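Soldering jump rings on a marcasite bracelet - stones going dull
Forum: Bench and Repair > Silver

hvaughan_bench
Repair in from a customer: sterling link bracelet, marcasite in bead-set rows, two broken jump rings and a worn box clasp. The jump rings sit about 3 mm from the nearest stones. My usual practice with marcasite is to solder with easy paste and a heat shield, but on the last one the end stones lost their shine and went a sort of brown-grey. Pickle was warm safety pickle, three minutes at most. What did the damage, the heat or the pickle?
Heledd Vaughan

KW_Chien
Could be either. Marcasite in jewellery is nearly always pyrite, so iron sulphide. It does not like heat and it does not like acid. Even easy solder flows at close to 700 C, and silver carries heat along the links faster than you expect. A shield stops the flame but does nothing about conduction.

Are the stones glued or set? A lot of the cheaper work is glued with a few false beads raised between the stones. If glued, do not put a torch anywhere near it.

hvaughan_bench
Set, as far as I can tell under the loupe. One stone has been replaced at some point and that one is glued.

marloes_vdl
Then treat the whole piece as glued. I would not use a torch at all. Laser or pulse arc welder for the rings, fit the new clasp with a ring as well, no pickle needed. If you do not own one, send it out. Jimholm do trade welding by the joint and return it in a padded tube.

KW_Chien
Disagree that it has to be a welder. I did marcasite for years with a torch before those machines were affordable. Pack the stones in heat-absorbing gel, hold the last link in copper cross-lock tweezers as a heat sink, small hot flame on the ring only, in and out. The tweezers do most of the work. The people who cook stones are using a big soft flame for too long.

marloes_vdl
You did it for years and I expect you lost some stones as well. The glued one would go on the first joint.

KW_Chien
I lost a few, yes. The glued one can be taken out first and put back at the end.

pakhei_p
On the pickle question: leave it out altogether. After soldering a single ring there is very little to clean off. Warm water and a soft brush for the flux, then a glass brush on the joint. Ultrasonic is also a bad idea with marcasite, and so is silver dip. Dip is acidic and will dull the stones in seconds.

I have had dull pyrite come back slightly with a dry felt stick and a bit of rouge, but only where the change was on the surface. Brown all the way through means replace.

hvaughan_bench
Dry felt has helped a little on two of the old ones. The rest look gone. What size do people keep in stock? Mine measure 1.3 mm, round, six facets on top.

WSLo
Bivell sell them in mixed packets, and the sizes vary more than the packet says, so gauge each one. Colour also varies by batch. Put new ones in pairs at each end of the row so the difference is less obvious.

One more thing for cleaning up without pickle. Our tap water is hard and leaves a white film between the beads, and people mistake it for damaged stones. I rinse with low-mineral water and dry straight away with cool air. Even bottled water has minerals in it, so read the label before you use it as a final rinse. Deionised is better.

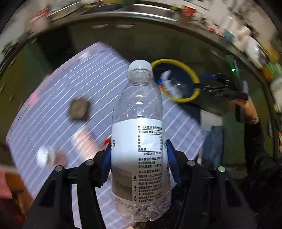
Label with the mineral list, pH given as 7.3±0.5 at 25 C

marloes_vdl
Agreed on deionised. Any water left under the stones is worse than the film, though. The backs are often closed and it sits there.

pakhei_p
Closed backs - short soak in isopropyl after the rinse, but not if anything is glued.

hvaughan_bench
Thanks all. I have taken the glued stone out and asked for a price on welding the two rings. If it comes back silly I will try the tweezers and gel on a scrap length first. The clasp I can fit cold with a riveted tongue.

KW_Chien
Check the rivet clears the end stone before you spread it. Post how the scrap test goes if you do one.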